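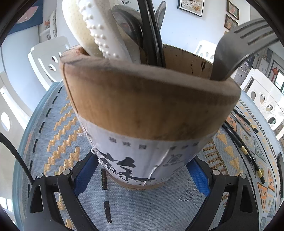

Most arguments about teaching robots by demonstration are arguments about volume. A team reports 2,000 demonstrations of a task, another team reports more, and the larger number is taken to be the better dataset. I think the more useful question is who held the tool and what they could feel while holding it. Take a kitchen utensil holder with a rice paddle, a ladle and a slotted turner standing in it. The handles are down among each other and the broad ends are up. A person with a hand-held gripper can feel a neighbouring handle drag and will change the angle of the pull. A person driving an arm from a desk sees the same thing late, on a screen, and usually pulls harder.

At Pernora we recorded the same family of tasks both ways. The remote sessions ran on the Lindqvist arm, with a leader arm at the operator's end. The hand-held sessions used the Flodel gripper. From 2,000 hand-held attempts we kept 1,986. I do not offer that as proof of quality. It mainly shows that people are hard to stop from finishing a simple job. The remote sessions lost far more, and most of the losses were at the moment of contact.

The usual case for remote control is that the recorded motion is one the robot can certainly perform, having just performed it. I accept this. A human wrist will happily take a gripper through a pose that no mounted arm can reach, and the fault only appears at replay. The Handeck filter catches most of these cases by checking each path against the arm's joint limits, and it rejects them without much fuss. 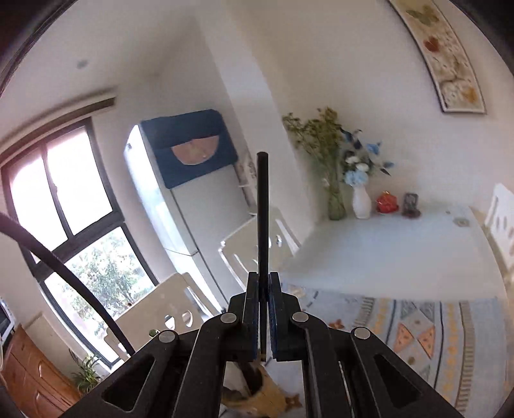 Thin objects are where I would spend the effort. Two fingers closing on a rod hold it well along one axis and poorly about another, so it can pivot in the grip when the far end touches something. By hand, the demonstrator senses that pivot and corrects it within the same movement. The correction is in the data. By remote control, the operator tends to stop, look, and start again, and a policy trained on those recordings learns to stop as well. We measured pauses of 400 milliseconds in the replayed motion at points where there was nothing to wait for.

My preference is therefore to collect by hand first and use remote control for the 2 or 3 poses the filter keeps rejecting. This is cheaper in arm time. It also moves the cost to calibration, which has to be repeated whenever a finger pad is changed, and our July recordings suffered for exactly that reason.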